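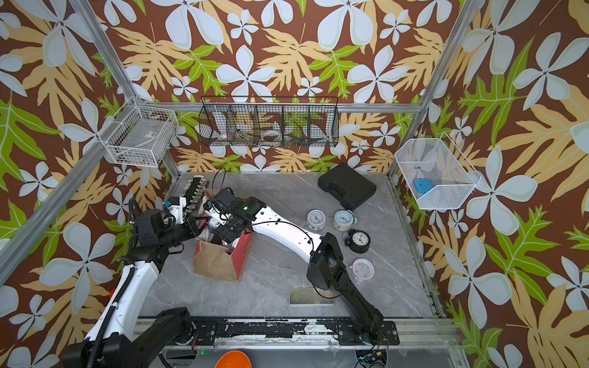

The flower wallpaper, brown and green.

2 June 2023

My voice was tired already when I woke up, and I had a lesson at ten. I drank warm water and did the humming with closed lips, first low, then a little higher, as Halyna Dovhaniuk taught me. She says I push from the neck when I am afraid of a long sentence. I was afraid of many sentences today.

We worked on the letter scene from the second act. In my own language I would play it quickly and with anger. In English I must think where the stress falls, and while I think, the anger goes away. Halyna told me to whisper the whole speech, then to say only the verbs, then only the last word of each line. With the verbs I felt something for the first time. "Burn" and "send" and "keep" are strong enough alone. When I put the other words back, half of the feeling stayed. She wrote this in her notebook and did not say if it was good.

The vowel in "bird" is still my enemy. I recorded it 29 times on my phone in the kitchen and listened to all of them. Number four was the best one, so I could have stopped much earlier.

In the afternoon we had the rehearsal at the Marchuk, in the small hall. Zlata Yatsenko plays my sister. She speaks so quietly that I have to lean to her, and the director liked the leaning and wants to keep it. I am not sure. If I lean, my breath gets short, and right after it comes my longest line. I asked to try it sitting. We tried it two times, and the second was better, but we ran out of time and he will decide tomorrow.

I must learn pages 40 to 46 before then. Also I have to answer the letter from Ziltham about the July course. They want a deposit of 500 and I have not decided. Three weeks of verse speaking would help me, I believe, but I would lose the summer work.

Bus 723 was late again. I said my lines at the stop, with the lips only, and a woman moved to the other bench.

Now tea, then page 40.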